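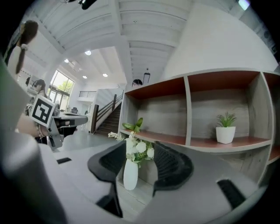
Tema 5. Fusiones municipales y consulta popular. Seguimos donde lo dejamos: quién decide que dos ayuntamientos pasen a ser uno, y con qué mayoría. Ojo con el error de siempre en los trabajos, dar por hecho que la vecindad geográfica crea comunidad política. Pensad en dos de las personas de la foto, la de la coleta larga y la que está sentada junto a la pared con la cabeza algo inclinada: comparten sala, y de ahí no se deduce que quieran compartir presupuesto. Con los municipios, igual. Comparten carretera, instituto, a veces hasta el médico, y a la hora de votar juntos salta todo.

Apuntes de la asignatura Gobierno local comparado, prof. Drita Delić. Versión de octubre de 2018, sustituye a la del curso pasado (tenía mal el apartado de umbrales, perdón).

Conceptos previos. Repasar del tema anterior:
Fusión: desaparecen las entidades de origen, nace una nueva.
Absorción: una sobrevive, la otra se integra. Jurídicamente más simple, políticamente mucho peor recibida.
Mancomunidad: se comparten servicios, cada cual conserva su alcalde y su pleno. Suele ser lo que se hace cuando la fusión fracasa.

No confundir las dos primeras en el examen. Todos los años pasa.

Quién puede iniciar el procedimiento

Depende del sistema. A grandes rasgos, tres vías: los propios plenos, el gobierno de nivel superior, o los vecinos con firmas. La vía de arriba abajo es rápida y deja resentimiento para décadas. La de los plenos es lenta – cada concejal sabe que está votando si su puesto sigue existiendo. La de firmas es la menos usada y la que mas nos interesa aquí.

Sobre los incentivos de los concejales, lectura obligatoria el capítulo de Marlina Kwok que está en reprografía. Se lee en una tarde. Idea central: la oposición a fusionar crece cuanto más pequeño es el pleno, porque hay menos puestos en el nuevo consistorio para repartir a cambio del sí. Kwok lo llama «precio del escaño». Discutible, pero hay que saber explicarlo.

Caso 1: Clellcombe y Cletcombe

Dos municipios contiguos, nombres casi iguales, se confunden hasta en el correo. Clellcombe el grande, Cletcombe el pequeño. La propuesta sale del pleno de Clellcombe, en mayo, tras un informe sobre costes de recogida de residuos y mantenimiento de caminos.

Reglas de la consulta:
Votación separada en cada municipio. El sí tiene que ganar en los dos.
Participación mínima del 40 por ciento en cada uno. Por debajo, la consulta no vale aunque el sí arrase.
Carácter vinculante si se cumplen las dos condiciones anteriores.

Resultado: gana el sí en Clellcombe, con holgura. En Cletcombe gana el sí también, entre los que votan, pero no se llega al umbral. Fusión caída. Lectura oficial: falta de interés. Lectura de la oposición: boicot organizado y con éxito.

Aquí está lo importante del caso. Con umbral de participación, el partidario del no tiene dos maneras de ganar: votar no, o quedarse en casa. El del sí solo tiene una. La abstención de los indiferentes se suma, sin quererlo, a la de los contrarios. En Cletcombe los contrarios lo entendieron pronto y la última parte de la campaña se hizo entera con el lema de no ir a votar.

Además, efecto sobre el secreto del voto: si el no se queda en casa, quien va al colegio electoral queda señalado como partidario del sí. En un pueblo donde se conoce todo el mundo, pesa. Comentar en el seminario.

Alternativa que se propuso después: umbral de aprobación en lugar de umbral de participación. Es decir, que el sí reúna un porcentaje mínimo del censo total, da igual cuántos voten. Elimina la ventaja de la abstención táctica, o casi. Inconveniente: es difícil de explicar y el porcentaje que se fije siempre va a parecer arbitrario.

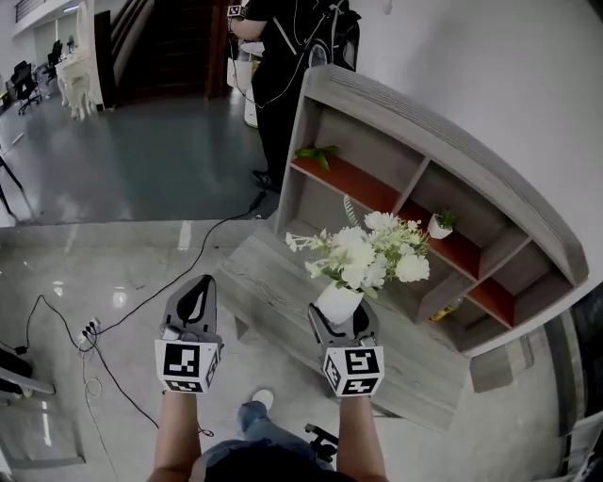

Arreglo de flores artificiales en maceta blanca, sobre un banco bajo de madera.

Caso 2: Zurska

Otro mundo. Zurska no quería fusionarse con nadie, quería lo contrario: un barrio pide segregarse del municipio. Vía de firmas. La norma exigía 200 firmas de residentes empadronados, cifra fija, sin relación con el tamaño del barrio. Defecto de diseño evidente: lo que en un barrio pequeño es casi imposible, en uno grande se consigue en un par de mañanas de mercado.

Las firmas se reunieron. Problema siguiente: ¿quién vota? ¿solo el barrio que se va, o todo el municipio? Tres respuestas posibles, las tres con defensores serios.

Solo el barrio. Argumento de autodeterminación. Deja fuera a quienes se quedan con la deuda y con medio polígono industrial menos.
Todo el municipio. Argumento de afectados. El barrio es minoría por definición, así que en la práctica es un veto.
Los dos, con recuento separado. Como en el caso 1. Garantista, y lo más habitual es que no salga nada.

Zurska eligió la segunda. El barrio votó a favor, el conjunto en contra. El asunto sigue vivo y el pleno lo arrastra en cada legislatura.

El informe Obradović

Encargado tras lo de Zurska. Largo, mal escrito, pero útil. De las propuestas solo entran en examen estas:
Firmas en proporción al censo de la zona afectada, nunca cifra fija.
Plazo de espera entre dos consultas sobre lo mismo, para no votar hasta que salga lo que alguien quiere.
Reparto de deuda y patrimonio publicado antes de la campaña. El votante tiene que saber qué se lleva y qué deja.
Pregunta redactada por un órgano ajeno al que convoca.

Crítica frecuente al informe: trata la identidad local como un ruido que estorba al cálculo. En las entrevistas del anexo la gente habla poco de tasas y mucho del nombre del pueblo, de las fiestas, de dónde se entierra a los abuelos. El informe lo recoge y luego no hace nada con ello. Relacionar con Kwok, que tampoco lo resuelve – lo suyo son las élites, los vecinos casi no salen.

Para el seminario

Traer leído: Kwok, capítulo entero. Informe Obradović, solo resumen y anexo de entrevistas.

Preparar por escrito, una cara como maximo:
Si hubierais redactado las reglas de Clellcombe y Cletcombe, qué umbral y por qué. Defenderlo frente a un concejal del municipio pequeño.
En Zurska, quién debía votar. Posición propia, nada de «depende».
Buscar una consulta de fusión o segregación en vuestra comarca, aunque no llegara a celebrarse. Sirven actas de pleno y prensa local.

Los grupos son los mismos que en el tema 4. Quien cambie de grupo, que avise por correo antes. Las hojas se recogen al entrar, después ya no.

Pendiente para la próxima sesión: distritos electorales tras la fusión y qué pasa con las pedanías. Si sobra tiempo, financiación.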